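Consumer Behaviour / Textiles and Clothing

4.2 Garment life and the limits of self-report

The claim that people now wear a shirt far fewer times than their parents did is repeated so often that it is rarely checked. Most of the figures behind it come from surveys in which people were asked to remember how often they wore something. We have doubts about that method. Few adults can say how many times they wore a given T-shirt last January, and those who answer with confidence are probably guessing.

Our own survey, run in the towns of Rodier and Wernen, drew 1074 usable replies. On paper the result agrees with the usual story: short-sleeved tops were reported as the first garment to be thrown out or given away. We are reluctant to lean on it. The same households, asked again two months later, often gave a different answer for the same item, and the changes did not run in one direction.

A smaller group of 200 households kept a wear diary, marking a card each time a labelled garment was put on. The diaries disagree with the survey in a way that should worry anyone who relies on recall alone. Plain cotton tops were worn more often than their owners had said, and coats less often. Brightly coloured tops (an orange one is shown in Figure 3) were remembered better than grey or navy ones, which suggests that some of what earlier studies call favourite clothing is simply clothing that is easy to recall.

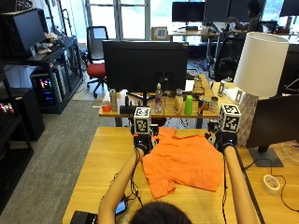 Figure 3. Orange short-sleeved shirt laid flat on a light wooden desk, with a gloved hand at each shoulder.

Does a higher price lead people to keep a garment longer? Only weakly in our diaries, and the effect disappears once fit is taken into account.

That finding sits badly with the Mak scale, which treats purchase price as a stand-in for durability. The scale was built from shop records and says little about what happens after the sale. A costly shirt that pinches under the arm stays in the drawer. It may stay there for years, and the scale then credits it with a long life, although it has hardly been worn.

The Wolisum repair programme raises a similar problem. Its reports count garments mended, and the totals look healthy. They do not say whether the mended garments were worn again. Until someone follows them home, we see no grounds for treating a repair as an extended life.

Our diaries have faults too. Marking a card may itself prompt people to wear the labelled item, and we had no way to test for this.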